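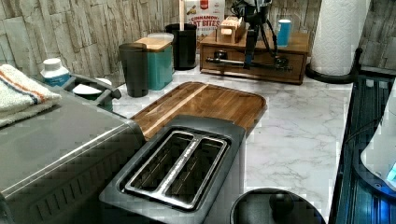 Counter with drawer unit, oat bites box behind.

February, notebook, paid social

Cladildale account. Split the budget at 9.40 this morning into two ad sets, same creative, same daily cap. Set A goes to the lookalike list built from past buyers. Set B is broad, only age and region filled in. Both run 14 days unless A burns through its share early.

Frequency on the old set had crept up to 7 and comments were getting short-tempered ("seen this already", several times over). Paused it. Left the retargeting set alone for now, but cut its window from 14 days to 5. Anyone who bought gets excluded, which wasn't happening before. The exclusion list had not refreshed after the shop moved to the Boychuk checkout. Checked it twice, it fills now.

Fadholm: eight versions of the headline in rotation, too many for the spend. Kept the three with the most clicks and switched off the rest. The short video does better with sound-off captions, so captions on everything from here.

Karkerby want to know why their reported sales and ours don't match. They count last click, we count a 7-day window. Wrote that out for them with one order traced through both systems. No reply yet.

To do: rename the campaigns so the month comes first. Ask Fadholm for new stills. Don't touch the Cladildale bids before the learning phase ends, whoever is on shift.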